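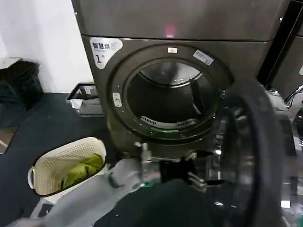

I've been looking after our two-armed laundry cell since June, and for most of that time my tool kit was a biscuit tin of hex keys and whatever Krum had left on the windowsill. So when the Lusier gripper service kit turned up I was probably too excited about it (my partner would say definitely). I've now used it for a full strip and re-set of both grippers plus a lot of small fiddling, and I have opinions.

First, what you get for your £300. There are 18 pieces in a zip case: a little torque driver with bits, a set of feeler gauges, two alignment pins, a finger spreader, thread lock, grease, brushes and a printed manual that runs to 184 pages. Yes, I read it. No, you don't need to. The part on finger alignment is excellent and the rest is mostly the same warnings in different type sizes.

Our cell loads and unloads a front-loading dryer, and the job that causes all the grief is the door. Towels and shirts are forgiving. You can be a fair bit out on a towel and still come away with a towel. A round door with a curved window is another matter, as the fingers have to meet the rim squarely and then follow it round its arc while the arm swings. If one finger sits a whisker proud of the other, the grip creeps as the door moves and you hear this horrible little tick tick tick.

The torque driver is the star. It's short enough to get at the finger bolts without taking the whole wrist off, it clicks nice and clearly, and I could use it one-handed while holding the finger in place with the other. Before this I was tightening by feel, and my feel is apparently rubbish: when I checked the left gripper, the two fingers weren't even close to each other. The pins then drop in to hold everything square while you nip it up. Ten minutes a side once you've got the hang of it, though my first go took me most of a morning and a lot of tea.
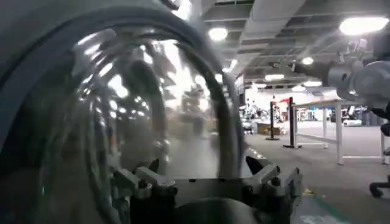
Wrist camera view, with the fingers at the dark rim of the clear dome.

I do most of my checking from the wrist camera now. I run the arm up to the rim slowly, stop it just short, look at how the fingertips line up, then close. The manual has you do this with a printed target card, and the card is fine, but a curved clear surface throws reflections all over the place and I'd rather know how things look with those in the picture. Tane Goodwin, who set up our sister cell at Standitz, uses the card every time and thinks I'm lazy. His cell does behave better than mine, annoyingly!

After the re-set I ran 100 open-and-close cycles on the door with nothing in the drum. No ticking, and the fingers were still square when I put the gauge on them at the end. Then a week of ordinary loads, and the only thing I had to touch was the lint brush, which gets its own paragraph.

The lint brush is awful. The bristles are far too soft, they splay after a couple of uses and they leave bits of themselves in the finger joints, so you end up cleaning up after the thing you're cleaning with. I've gone back to an old toothbrush. The finger spreader is only so-so as well, fine on the wide setting but it slips on the narrow one. And the case zip had started to catch by the second week.

Krum Petek lent me his Hinds kit to compare. It's cheaper, the brushes are lovely, and the driver has no click at all, just a scale you have to squint at. For bench work I could live with that. Crouched beside a dryer with my head next to the door, no chance.

One warning if you're ordering: mine came from Zonville with the wrong alignment pins, slightly too fat for our fingers. They swapped them without any fuss, but try the pins before you take anything apart. I didn't, and had a gripper in bits for four days.

Four stars. I'd buy it again for the driver and the pins, and I'd ask them to leave the brushes out and knock a few quid off.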